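I get the same handful of emails every month, mostly from people who've just moved into a small place and are drowning in laundry, so I finally put the answers on one page. If yours isn't covered, write to me and I'll probably add it (eventually).

## Wait, so who are you?

I fold clothes and write about it! I run the Stimdale mending and clothing swap, which means a lot of other people's shirts pass through my hands, and this page grew out of the handout I used to leave by the door.

## Do I really need a table? I've always folded on the bed.

You can fold on the bed. I did for years. But beds are soft, so the shirt sinks in the middle and the edges never line up, and if you're anything like me you end up bent over at a silly angle and your back complains by the third pair of jeans. Any flat table works. Mine is a plain white one and I love it for this, mostly because dark lint shows up right away and I can wipe it off before the pale stuff goes down.

The other nice thing about a table is that it has an end. When it's full, you stop dumping and start folding.

## How do you sort before folding?

By color, very loosely, and by how annoying the thing is to fold. Bright things together, denim together, and then one big heap of whites and grays that I put off as long as I can. I pull the denim out early and spread it flat — it holds creases if it sits scrunched up, and it's the easiest win on the table. 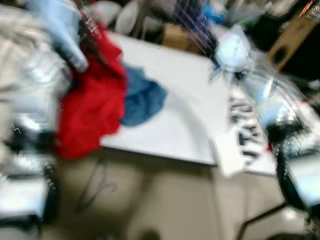
Reds I keep an eye on. A new red anything gets washed alone the first few times at our house, and if it's still a bit damp I won't stack it on something pale. Ask me about the pink pillowcases sometime.

## What about papers and mail? Mine always end up on the same table.

Oh, mine too. I've given up on keeping them away and now I just push them to one side and leave that side alone until the clothes are done. If you try to sort both at once you'll find an electric bill folded into a towel in September. (I did.)

## How long should a load take?

Once I'm going, a normal load takes me 15 minutes. My first timed one took 26, and I was grumpy for all of them. Put on some music and don't stop to try things on.

## Is there a right way to fold a T-shirt?

There's the way that fits your drawer. Face down, sides in, sleeves back, then in half or in thirds depending on how deep the drawer is. My drawers at home are shallow so I go thirds and stand them up on edge. The people who swear by rolling are fine too, I just can't get mine to stay rolled.

## Are folding boards worth it?

I tried the Nistutix one for a month. Great for plain shirts, useless for anything with a hood, and it took up more room in the closet than the shirts did. A friend has it now and adores it, so what do I know.

## Where do I put clothes I don't want anymore?

A cardboard box, near where you fold, with the flaps open. That's really the whole system. When you pick something up and think "ugh," it goes in the box and you don't discuss it with yourself. Last year the swap took in 3,000 pieces and a good share came from boxes like that. We collect at the Primholm hall and at the Sutherland Street drop-off, and both are open until 9 p.m.

## Do you take things with stains or holes?

Small holes, yes please, we mend. Stains depend on the fabric. Cotton can usually be cut up for rags or patches, so bag it separately and write "rags" on the bag.

## My kids' clothes never make it to the drawer. Help?

Skip the drawer! Open bins, one per kid, no folding under age five or so. Life is short and pajamas don't care.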